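Setting Up and Caring for the White Tabletop

August
Pacita Tiongson

Section 3. Preparing the surface and placing items

3.1 Scope

This section applies to the Zeltau table with the white matte top, as supplied to the Zostness building. It covers the first cleaning of the top, the placing of small items on it, the handling of drinks cans, and clearing at the end of a session. Assembly of the legs and frame is dealt with in Section 2 and should be complete before any of the steps below are started.

The table in the Ignacio room was delivered with an earlier edition of this guide. Where the two differ, the present edition is to be followed. The older sheet should be removed from the folder and destroyed.

3.2 Before you begin

You will need:

– two soft, lint-free cloths, one for washing and one for drying
– a bowl of lukewarm water with a little washing-up liquid
– the Trendari care card (part 444), supplied in the same envelope as the spare foot caps
– a coaster or flat mat for each drink

Check that the table stands level and that all four feet touch the floor. If the table rocks, return to Section 2 and adjust the feet. Do not place folded card or paper under a foot as a lasting remedy.

CAUTION: Do not use scouring powder, wire wool, bleach or any polish containing wax. Damage of this sort to the matte finish cannot be repaired and is not covered by the guarantee.

3.3 First cleaning

1. Remove the large protective sheet from the top. Begin at one corner and pull slowly, keeping the sheet low and close to the surface. Two people should do this if the table is placed against a wall.

2. Look across the top from a low angle, with your eyes near the height of the edge. Clear film and clear tape are very hard to see on white when viewed from directly overhead, and a narrow strip may be taken for a shadow or a smudge.

3. Lift any strip that you find with the pad of a finger. Do not use a knife, a scraper or the edge of a ruler. If adhesive is left behind, hold a warm, damp cloth on the mark for a short while and then wipe.

4. Wash the whole top with the first cloth, well wrung out. Work from the far side towards yourself in straight, overlapping strokes.

5. Dry at once with the second cloth, and leave the top uncovered for 7 minutes before anything is set upon it.

Note: The matte surface gives back a soft, uneven reflection, and patches of slightly different grey are to be expected under overhead light. They move as the viewer moves. A mark that stays in one place is a smudge and should be washed again. Where a faint strip is seen lying flat and at a slant, as towards the right in the first illustration, step 2 should be repeated before any further item is put down. 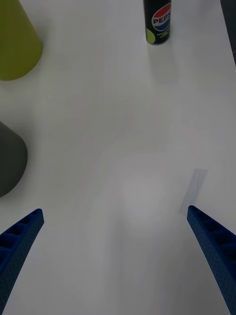 3.4 Placing small items

Small items may be kept on the table during use, provided that they are stable and that their undersides are clean. The following procedure applies to cones, blocks, pots and similar objects of light or moderate weight.

1. Wipe the underside of each item with a dry cloth. Grit caught beneath an item will scratch the finish when the item is moved.

2. Decide which part of the top is to remain clear for work. In most rooms this will be the part nearest the user.

3. Place the items towards the far side or the corners. Lower each one straight down and release it only when the base is flat on the table.

4. To move an item, lift it. Do not slide or spin it, even over a short distance.

5. Leave a hand's width between any item and the edge of the table, except where the edge stands against a wall.

Note: Items in clear, strong colours are preferred. The yellow-green cone shows plainly against the white and casts only a soft grey shadow, whereas white or transparent items are easily overlooked and may be knocked over or swept up with waste paper. If a white item must be used, set it upon a coloured mat.

Note: Dark items are also easy to see but call for one further check. Some dark rubbers and soft plastics may leave a stain if they are left on a pale surface for a long time. Test the item on a sheet of plain white paper overnight. If the paper is marked, the item should not be placed directly on the table.

CAUTION: Do not place hot pans, irons, soldering stands or lit candles on the top at any time, with or without a mat.

3.5 Drinks cans

Cans are permitted on the table in the Ignacio room and in any other room where a notice to that effect is displayed. Elsewhere the rules of the room apply. Glass bottles are not permitted in either case.

1. Dry the outside of the can before bringing it to the table. A chilled can will continue to gather moisture and should be wiped again after a few minutes.

2. Set an open can on a coaster or mat. An unopened can that is fully dry may stand directly on the top for the length of a session.

3. Open the can away from the table wherever possible. Where this is not possible, hold it over a cloth while opening.

4. Return the can to the far part of the table after each use – never to the clear working part in front of you.

5. Should a spill occur, lift all nearby items first. Blot the liquid with a dry cloth, working inwards from the rim of the spill. Wash with the damp cloth and dry.

Cola and other dark, sugary drinks will leave a sticky ring if allowed to dry. If a ring has formed, lay a damp cloth over it until it softens, then wipe gently. Repeat as needed. Greater pressure will not remove the ring any sooner and may leave a shiny patch in the finish.

The arrangement shown in Figure 3.2 follows the general rule given in 3.4, with the can and the other items set back on the table and a wide area of white surface left free in front of them.

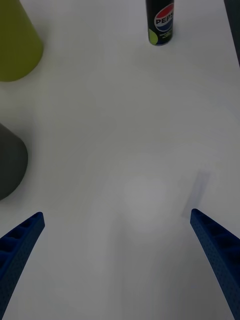

Figure 3.2 Can of Pepsi and other items set back on the white tabletop.

3.6 Lighting and shadows

The table should be lit from above with an even, diffuse light. A single bright lamp placed to one side will throw long shadows across the top and make it difficult to judge whether the surface is clean.

1. Switch on the ceiling lights and allow them to reach full brightness.

2. Pass one hand slowly over the working area at a low height. The shadow of the hand should be soft at its edges.

3. If the shadow is hard or very dark, draw the blind or turn off any desk lamp, and repeat the check.

4. Where a dark band appears on the top, move slightly to one side and look again. A shadow may be disregarded. A stain should be treated as described in 3.3.

Small, slightly brighter patches with soft edges may also be seen. These are usually highlights from the lamps overhead and need no attention unless they can be felt with a fingertip.

3.7 Clearing the table

1. Remove the cans first. Empty any remaining drink into the sink and place the can in the recycling container by the door.

2. Lift the remaining items one at a time and return them to their shelf or box. Cones may be stacked if they are clean and dry inside.

3. Inspect the top for strips of tape or film in the manner given in 3.3, step 2.

4. Wash and dry the whole surface. Coasters and mats are to be washed separately and must not be left flat on the table overnight.

5. Enter the initials of the person clearing on the sheet at the back of the folder.

CAUTION: Do not stack chairs, boxes or other tables on the top during storage. If the table has to be stored upright, cover the surface with a clean cotton sheet and secure the sheet to the frame. Adhesive tape must not be applied to the white surface.

3.8 Reporting damage

Scratches, dents, lifted edges and stains that remain after two full washes should be reported to the room office, giving the name of the room and the position of the damage measured from the nearest corner. Small scratches should not be filled or painted over. The table may remain in use while the report is considered, unless an edge has become sharp, in which case it should be covered and the room office informed the same morning or afternoon.

Replacement care cards may be requested by quoting part 444. Spare foot caps are listed in Section 2.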